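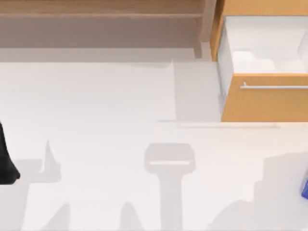 What a year in a borrowed shop did for our little puppet company

Fifty-two Thursdays. That's how long Flirstead Puppets has been running an open workshop in the old Charpentier shoe shop, and I'm still a bit giddy about it!

Some background if you're new to the blog. Monique Gilbert and I started the company to tour one show, a giant heron that walks on stilts and needs four people to steer it. We loved that heron. We also spent most of our lives filling in grant forms so that we could take it out three weekends a summer, then packed it away in Monique's brother's barn until the next round of forms.

The shop came up in August, a year ago. Thierry Langlois owns the building and had been trying to let it for ages, and he offered us the ground floor for the cost of the bills. I wanted it straight away. Monique wanted to see the wiring first (she was right, and we paid for a new fuse box out of the heron's repair money).

The plan for Thursdays was very simple. We open the door at 6 p.m., put the glue and cane on the tables, and anyone who walks in can make something. Seven people came the first night, and one of those was looking for the shoe shop. By spring we had people sitting on the stairs with their withies across their knees, and Raphaël Lemaire had started a waiting list on the back of a poster.

Then came the lantern walk. We'd promised the town 100 lanterns and I lay awake over that number for weeks. We lit the hundredth one at the bottom of Jelley Street with the brass band already playing, and it was a fish, made by a retired bus driver who had told me in October that he couldn't draw. I cried all over the fish.

What surprised me most is what the workshop did to the touring side. We used to rehearse with whoever we could pay. Now when the heron goes out, there are people who know how its neck is put together because they've mended it, and Valentin Marty, who came in to make one mask, is learning the left leg. He's terrific at it – much lighter on his feet than I ever was.

The money is still thin. We charge nothing on the door, there's a jar, and the jar pays for glue and tea. The touring fees cover the rest in summer and don't in winter. I've applied for two small grants this time instead of one big one, and I'll post here when we hear.

Next up is Grolto! That's the working name for our new show, about a river giant who has lost his shoes (yes, the building got into our heads). Thibault Guillot is writing the songs and he's played us three so far. The second one has a chorus you can stamp to, which the people downstairs at the bakery have already noticed through the wall.

We need long cane, old bedsheets in any color, and somebody with a van for the second weekend of the tour. Leave a comment or just come by on Thursday. The door sticks, so give it a good push.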